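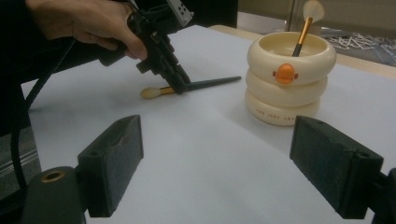
Why do the replayed trajectories lag the gripper width signal? The width stream is stamped when the logger writes it, and the pose stream is stamped at capture, so the two drift apart whenever the disk is busy.

20 July 2024, Clestport bench

Went back through the brush pick-up set with the Radley alignment script. Offset isn't constant within an episode, so the single shift we've been applying in Kereama is wrong. Worst case was over 1100 ms, right after a file rollover. Most of the bad ones sit near the close event, and that's the part the policy needs.

Changed the logger to stamp width at the serial read. Old stamp kept as a second field so the existing loaders don't break. Reran 8 episodes through the Testwood replay: 6 line up on the close, the other two still come in early. Haven't looked at whether the smoothing filter is doing that. It's centred, 3 samples, so it could pull the edge forward a bit.

Sulastri Wattimena wants the old sets re-aligned before anyone trains on them again. Fair enough — but the early ones have no capture stamp, so it would have to be cross-correlation against wrist motion. Parked until September.

To do:
turn smoothing off, rerun the two early ones
move file rollover off the read thread
note the new field in the Kereama readme

Logger branch is pushed, not merged.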